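Britetti 64 open shelf unit, two-bay — long-term review
Reviewed by Carmela Cirillo, 28th July

I bought the Britetti 64 to replace a Prostell unit that had sagged under board games and binders. The 64 in the name is the width in centimeters. Mine has been in daily use since June of last year.

Assembly took under an hour with a hand screwdriver. The cam locks seat cleanly, but the predrilled holes for the back panel were slightly high on one side and I had to redrill two of them. The instructions are drawings only. Step 6 shows the center divider upside down, and if you follow it the dowels will not line up.
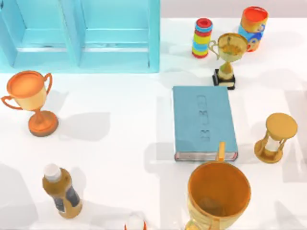 Load rating is where the two brands differ most. Prostell gives no figure for its shelf. Britetti prints one on the box but does not say whether it applies per bay or to the whole unit, and customer service could not tell me either. I put almost 600 sheets of paper in each bay, plus a label printer, and measured the bottom panel with a straightedge after a month. Deflection was under a millimeter.

The finish is less impressive. Edge banding lifted at one front corner in the first winter and needed contact glue. Painted surfaces clean up with a damp cloth, but marker leaves a faint shadow.

The wall bracket is adequate. The supplied anchors are not — use proper drywall toggles.

Muvico sells a similar unit with a thicker back, which I have not tested. I would buy the Britetti again at its sale price, but not at full price.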